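Come drive robot arms with us! (Tillano student sim project, call for participants)

Posted 2019-05-04

Hi everybody! I run the student simulation project at Tillano, and I'm looking for people who want to spend a few evenings steering a pair of robot arms on a computer. If you've ever played a claw machine and walked away convinced you could have had that bear with one more try, please keep reading, because I want you.

So, what are we doing? Our class has been building tabletop worlds in simulation since February. Each one is a table with stuff on it and two arms, and each one comes with a little job. Pick this up, move it over there, hand it from one arm to the other, that kind of thing. We need people to do those jobs by hand (well, by controller) so the students can train their programs on the recordings and see how close they get to a human. Right now almost all our recordings come from me and the class, and we all drive the same way. I go in from the right every single time. I can't help it! We need folks who will do it differently.

You don't need to know one thing about robots. Some of the best driving I've seen was from people who had never touched the controllers before and just went for it. You also don't need to be a student at Tillano. Neighbors, parents, cousins, people who saw this on the library board, all fine. You do need to be 14 or older, and if you're under 18 a parent has to sign the form. Glasses are fine, left-handed is great (we have very few lefties), and if you need a chair at a different height or more breaks, just write it in your email and I'll set it up before you get here.

How it works once you're in the door: you get a practice table first, and you can stay on it as long as you like. Then we load the real ones. There are 84 tables in the set and we want every one of them driven by people outside the class, so you'll get a handful each evening and the rest go to the next person. A session is 2 hours with a break in the middle, and I'm asking everyone to sign up for at least 2 sessions. The first evening is mostly spent getting used to the controllers. The second one is where it gets fun, and it's also where your recordings start being really useful to us.

You'll drop things. Please don't apologize when you drop things! We keep the drops. The students wrote a whole section of their project on failed grabs, and they get sort of grumpy when somebody is too careful. If you get stuck, hit the reset pedal and the table goes back to how it started. The only thing I ask is that you don't reset just because a run looked ugly. Ugly is fine.

What you get out of it: pizza (cheese and veggie, tell me if you need something else), a gift card for the Jardine bookstore after your second session, and your name on the thank-you page of the project if you want it there. I can't pay an hourly rate, I wish I could. If you're a high school student who needs service hours, I'll sign for them.

I should say a bit about the tables themselves, because people always ask what they'll be looking at. The students got to decorate, and I let them go wild with it. I like that there's always something busy under the arms, with patterns and odd shapes and things that have nothing to do with the job.
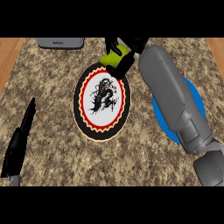 Anyway, we're at 137 good recordings so far and I'd love to get a lot more before the class takes its project to the Rostberg student competition. The teams there all get the same set of jobs and have to run their programs live, with the furniture and colors swapped around on them. Last year ours froze up the minute the tabletop changed, so this year we're piling on the variety. That's where you come in, and it's why I'd rather have ten people for two evenings than one person for twenty.

Sessions are in the Lalska building, second floor, the computer lab past the vending machines. The front door locks at six, so ring the bell on the left and one of us will come down. Street parking is free in the evening, and there's a bike rack around back. Wear whatever's comfortable. I'd skip long dangly sleeves, they get caught on the controller straps.

To sign up, send an email to the Tillano sim project address with your name, your age if you're under 18, which evenings are good for you, and whether you're left- or right-handed. You'll hear back from me with a time and the form. Please bring the form with you, printed and signed. If you want to bring a friend, have them write in too so I can get you in the same session.

And if you can't make it but know somebody who'd love this, pass it along!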